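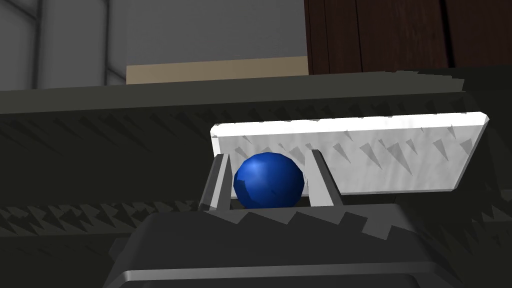
The panelled door ought to be classed with windows and stairs as fixed joinery, according to Jollberg, and the word "furniture" should be kept for its handles, hinges and locks. Most trade lists follow this use. A panelled door is a door made from a frame of upright and cross members, with one or more thinner panels held between them. It is found in houses, schools, places of worship and public buildings, and the same method is used for cupboards, shutters and wall linings.

Construction

The upright members at either side of the door are called stiles. The cross members are called rails, and are named by position as the top rail, the lock rail and the bottom rail. Short uprights between the rails are known as muntins. In traditional work the members are joined by mortice and tenon, glued and sometimes wedged.

A groove is cut along the inner edges of the frame to take the panels. Solid wood swells and shrinks across the grain as the air becomes damp or dry, and a panel glued on all sides may split. For this reason the panel is left free to move in its groove. Its edges are often painted or stained before assembly, so that no bare wood shows when it shrinks.

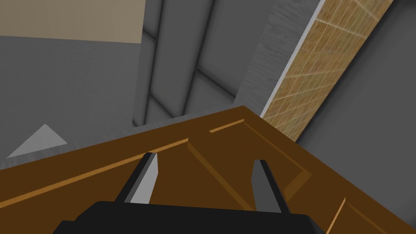 Recessed panels bordered by moulded ridges, in dark brown.

Panels and mouldings

A flat panel has the same thickness throughout. A raised panel is thicker in the middle and is cut down at the edges to fit the groove. Where the centre is level with the surrounding frame, the panel is said to be flush. Mouldings may be cut directly into the stiles and rails, in which case they are described as stuck, or made separately and fixed in place, in which case they are planted. A planted moulding that stands above the face of the frame is called a bolection moulding.

The number and layout of panels varies by region and period. The Tirkstead pattern, long used in the terraced houses of that town, has two tall panels above the lock rail and two short ones below it. A survey of Tirkstead's older streets recorded 1,205 internal doors, of which 131 kept their first panels and mouldings. The rest had been repaired in part, covered with sheet board or replaced.

Hanging and clearance

Internal doors are normally hung on two or three hinges. The side on which the hinges are placed affects how much of a room is seen as the door opens, and older houses often have doors hung so as to screen the room from the passage. In narrow halls, 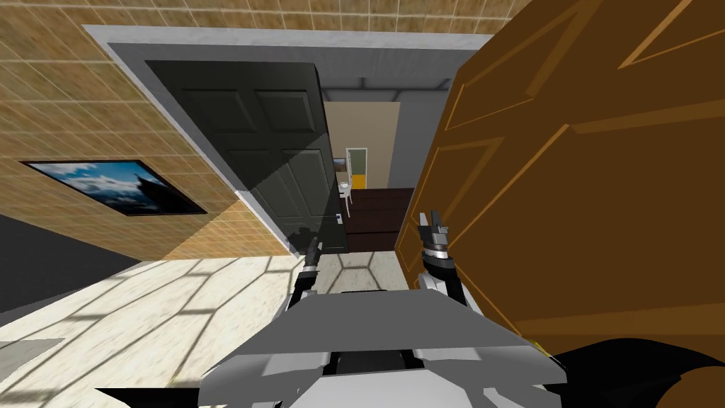
where several doors may open close to one another, the direction of swing is usually settled at the planning stage. Doors that could meet when open may be rehung on the opposite side, or made to open into the rooms they serve. A clear opening of 800 mm was adopted in the Wang housing scheme for all ground-floor rooms, with a gap of 12 mm left beneath each door for floor coverings.

Manufactured doors

Factory-made doors often copy the look of panelled work without using its joints. In the moulded type, two thin skins are pressed into shape and glued over a light frame. The Delteck door, sold in four layouts, is of this kind. Moulded doors are lighter than solid ones and move less with changes in the air, but they can be trimmed only slightly before the inner frame is weakened.

See also

Architrave
Ledged door
Mortice and tenon
Wainscot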